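The woman who looks after the long path

I'd been walking the tree path in Stelbridge for years before it crossed my mind that somebody must look after it. You know how it is. The grass is short, the branches aren't poking you in the eye, and you just sort of assume it all happens by itself (like the dishes, when you're 11). Then this past February I saw a woman down on one knee at the edge of the path with a kitchen spatula, lifting turf off the asphalt, and I thought, well, now I have to talk to her.

It took me until summer to manage it. She said yes on the condition that I leave her name out. "Everyone on the west side will call me about their hedge," she said, and I could tell she meant it. So she's going to be "she" all the way through, and I hope you can live with that.

We met at the Prurnitz end, where the path starts, a little after breakfast. She'd brought coffee in a thermos and I'd brought cinnamon rolls from Akia, the bakery by the bus stop, and we ate them standing up with sticky fingers while she told me what I'd been getting wrong.

"You called it a sidewalk in your message," she said. "It isn't a sidewalk. A sidewalk has a street next to it. This is a path and it's got grass on both sides, and the grass is most of the work."

Noted! I asked her how long she'd been on it. She's worked for the parks crew for 11 years, and the path has been hers for six of them. Before that she did ball fields, which she hated. "Ball fields are all lines and complaints," she said. "Somebody's always measuring something."

We started walking. I'd expected a kind of guided tour, but she mostly looked at the ground, and she'd stop talking halfway through a sentence to go and nudge something with her boot. I asked what she was looking for.

"Edges," she said. "If the edge is good, people think the whole thing is good. You could have dandelions up to your knee out in the middle of the lawn and as long as the edge is straight, they'll say it looks lovely."
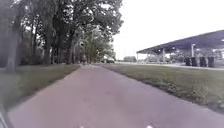 She does the edging by hand where she can. There's a machine for it back at the yard, a heavy old thing, but she says it wanders and chews into the surface, and then you've got a ragged line that lets the roots in. So she uses a half-moon edger, and for the fussy bits that spatula, which came out of her own kitchen drawer and has never gone back. "My sister gave me a proper one for pancakes after that," she said. "I think she was worried."

I asked about the color, something I've always wanted to know. In the right light the path goes a sort of dusty pink and I've had arguments with my own family about whether I'm imagining it. She laughed at me, but kindly.

"It's pink," she said. "It's a little pink. After rain it's more gray and on a dull morning it's nearly purple. When I started I was told it was the stone they'd mixed in, and then somebody else told me it was just age, and I've stopped asking. I like it. I'd be sorry if they did it over in black."

Would they do it over in black? She shrugged. Kelmendi, the contractor that does most of the paving around here, came and looked at the whole length last year and wrote up a list of spots that wanted attention. She's seen the list. It had 167 items on it, and according to her a good half were "a crack you'd need your reading glasses for." She went down it with a pencil and marked the ones she thought mattered, and sent it back, and hasn't heard a word.

"I don't mind cracks," she said. "Cracks tell you where the roots are. What I mind is a lip. If one piece comes up higher than the next one, somebody's grandmother is going over it. So I look for lips."

And how do you look for a lip? With your feet, apparently. She had me shuffle along for a bit like I was wearing slippers too big for me, and I did feel one, a tiny one, and was ridiculously proud. She got a stub of yellow crayon out of her pocket and drew a small tick next to it. I've probably walked past a hundred of those ticks and taken them for kids' drawings.

We talked about the trees next. I'd have guessed the trees were the main event, but she says they're the easy part of the job, mostly because she isn't allowed to do much to them. Anything above head height belongs to the tree crew, who come through when they come through. She can take off low twigs, and she can rake, and she can write a note saying a branch looks tired.

"I write a lot of notes," she said. "I said one of them was leaning, three years ago. They came out and looked at it and told me it had always leaned. And it's still there, so I suppose they were right." She thought about that. "I still don't walk under it in a wind."

What she does do is worry about the ground under them. Grass doesn't like growing in deep shade and it doesn't like competing with roots, and it especially doesn't like the shortcut that people take down the slope. Every spring she puts seed on the bare places and every summer some of it takes and some of it doesn't. She used to put up string to keep people off. Then she noticed that the string made people curious – they'd step over it to see what was behind it – so the string went back in the shed.

"Now I just seed it and keep quiet," she said. "I've had better luck. Not good luck. Better."

I asked whether she minded the weeds, and I got a long answer, which I'll shorten for you. There are weeds she pulls and weeds she lets be. Anything with a thick root close to the asphalt gets pulled the day she sees it, no mercy. Clover she leaves, because it stays green when the grass gives up in August. Plantain she leaves unless it's right at the edge. There's a low creeping one with little purple flowers that she's supposed to get rid of and has not, in fact, gotten rid of, and she asked me not to write that down and then said oh, go on, write it down.
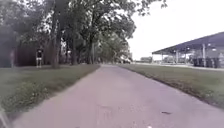
I wanted to know who uses the path, since she's out on it more than anyone. Early on it's the dogs, she said, then people cutting through to work, then a gap, then strollers. In the afternoon you get kids, who never stay on the path at all. Runners come at both ends of the day. She can tell the new runners from the old ones because the new ones say good morning.

"Do people talk to you?" I asked.

"They tell me things," she said. "It's different. They tell me there's a puddle. They tell me the grass is too long, and then the next one along tells me I've cut it too short and the birds won't like it. One man told me I should be proud of myself, and I couldn't work out if he was being rude." She finished her coffee and shook the last drops out on the lawn. "I decided he wasn't."

The grass, by the way, gets cut every 2 weeks when it's growing well, and she does the strip beside the trees in a different direction each time so the wheels don't wear ruts. I had never noticed this. I'm now unable to stop noticing it, and I've been boring people at dinner with it. She keeps the mower a notch higher than the book says. On a slope, she told me, a low blade scalps the top and leaves the bottom shaggy, and you end up with something that looks like a bad haircut.

Fall is her busy time. She doesn't bag the leaves, and I was pleased to hear it because our street does and it always seems like a shame. They get raked off the path, into the shade under the trees, and left there. Wet leaves on the path itself are the thing she really dreads, more than ice, because people expect ice and slow down for it. On bad days in late fall she'll clear the same stretch twice before lunch and it'll look like she was never there.

I asked if that got her down. It would get me down!

"No," she said. "You get to see it clean twice."

By then we'd gone the whole length and turned around, and I had crumbs all over my notebook. I had one more question, the one I'd been saving, about what she'd change if somebody handed her the money. I was expecting benches, or lights. Everyone I know wants benches.

She wanted a tap. Just one, somewhere near the middle, so she wouldn't have to haul water from the Prurnitz end in the dry months for her patches of seed. She's asked for it every year. She's picked out the spot and everything, and she took me over to show me, and scuffed an X in the dirt with her heel so I'd be able to find it again.

"You could put that in," she said. "About the tap. Somebody might read it."

So I'm putting it in. Then she saw something she didn't care for on the far side, got the spatula out of her back pocket, and went off to deal with it, and I walked home the slow way, feeling for lips.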